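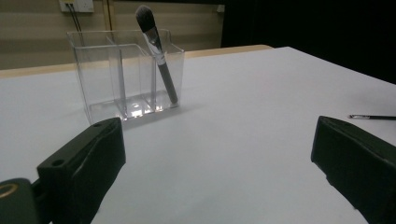
Clear organizer with one makeup brush standing in the right compartment.

Venckus Clear Brush Organizer, 3 compartments
Item no. 2645
Sold by Stullgate, household and vanity storage

Availability: in stock
Ships from our Waslow warehouse

About this item

The Venckus organizer is a small upright box of transparent acrylic for the things which usually lie around on a dressing table. It has a taller wall at the back and a lower, sloped part in front, so the long brushes have support behind them and the short items can still be reached with the fingers. Two dividers inside make three compartments.

We have sold this model for several years and it is the one we recommend to customers who write to us and ask for "something simple for brushes." It has no drawers and no lid. You put it on the table and you put the brushes in.

The acrylic is clear on all sides, so the color of your table and your wall is seen through it. On a white table the organizer looks very light. On dark wood you will notice the edges more, and also the dust, so please think about this before you order.

What fits inside

Powder brushes and other brushes with a big round head go in with the handle down. The head stays above the rim and the hairs are not pressed against the wall. A long handle will lean a little to one side when it is alone in the compartment. With four or five brushes together they hold each other more straight.

Thin brushes, for example for eyeliner or lips, can also stand in it, but very short ones sink down in the back part. We suggest to keep the short ones toward the front, where the wall is lower. Mascara, pencils, tweezers and nail files are fine in any compartment. Customers also use it for pens, for crochet hooks and for watercolor brushes.

It is not suitable for large palettes or for hair brushes.

Details

Material: transparent acrylic
Form: rectangular, stepped outline, open at the top
Compartments: 3, with fixed dividers
Base: thick, in one piece with the walls
Color: clear only
Included: 1 organizer. Brushes are not included.

The dividers are glued and cannot be moved or taken out. If you need wider sections, please look at the Handent tray, item no. 3007, which is lower and has only one divider. The two can stand next to each other, but the height is different and they do not connect.

Before first use

The organizer comes with a protective film on the outside walls. Pull it off slowly from one corner. Sometimes the film is hard to see, and then customers believe that the acrylic is cloudy. Please check this first before you send the item back.

Cleaning

Wash by hand in lukewarm water with a drop of dish soap and dry with a soft cloth. Makeup powder collects in the corners at the bottom, and a cotton swab is good for that. Do not use window cleaner, alcohol, nail polish remover or the rough side of a sponge. The dishwasher is too hot for it.

Let washed brushes dry lying flat before you put them back. When they stand upright and wet, the water runs down into the handle and the glue of the brush can get weak.

Small scratches on the outside cannot be repaired completely. A plastic polish makes them less visible.

Delivery and returns

Each organizer is packed in a single carton with paper filling. If a corner is broken when it arrives, send us a picture of the organizer and of the carton and we will send a new one. You do not have to return the broken piece.

Unused items can be returned in the original carton. We cannot take back organizers which have been used with makeup, for hygiene reasons.

For shops and salons

Larger quantities are possible. In January we usually count our stock and the orders for salons may take longer than normal. For orders of almost 1000 pieces or more, please write to us first, so we can ask Venckus for a production date. Printing of a logo is not offered for this model.

Related items

Handent low tray, clear, item no. 3007
Venckus replacement feet, self-adhesive
Soft cloth for acrylic

Page last changed: 18 Mar 2021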